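3.2 Relocation accounts in the interview corpus

The corpus consists of 290 long-form video interviews with rap artists, drawn from the Jivska and Drinska channels and transcribed in full. Each transcript was divided into narrative units, where a unit is a run of turns dealing with a single period or event in the speaker's life. This gave 2,446 units, of which those mentioning a change of city were set aside for close coding. Two coders worked separately on the relocation units, using the scheme set out by Okabe and Panganiban, and disagreements were settled by a third reader.

Following Ikeda, we separate the reported move from the evaluated move. In a reported move the artist gives the place and the date or age and passes on to the next topic. In an evaluated move the speaker adds a judgement on what the change of city did for the work: access to studios, contact with producers, or distance from a home audience that was felt to be too small. The second type is longer and is more often prompted by the interviewer — typically through a closed question that already contains the judgement.

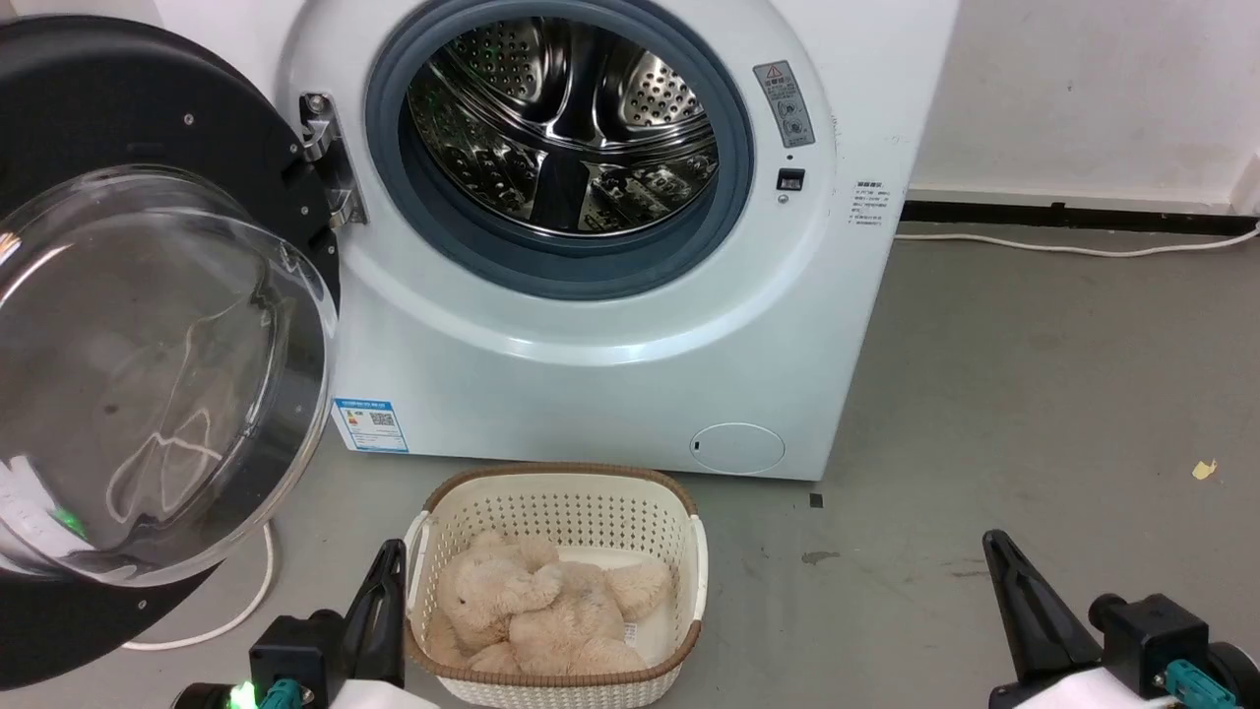

Figure 4

Prompting of this kind makes it hard to treat the evaluated move as the artist's own view. Where the interviewer proposes that a regional scene cannot support a career, most speakers agree in the first turn and then qualify the agreement over the next two or three. Coding only the first turn would therefore overstate support for the claim. We coded the whole unit and marked a unit as mixed if any later turn limited or withdrew the opening answer. Sakai, working on the Kamata radio archive, coded first turns only, and his figures should not be set beside ours without adjustment.

A further difficulty concerns age. Speakers often tie the start of writing, the first paid show and the departure from home to single years, and these years may shift between interviews given by the same artist. We found such shifts in 91 units. They were kept in the corpus and coded as given, as the analysis deals with how careers are told and makes no claim about the underlying dates.

Units shorter than 1,000 characters were coded for the type of move but left out of the turn-level analysis in Section 4. Robichaud sets a higher limit for the Grandus collection, where the interviews are edited more heavily and short units are often the product of a cut.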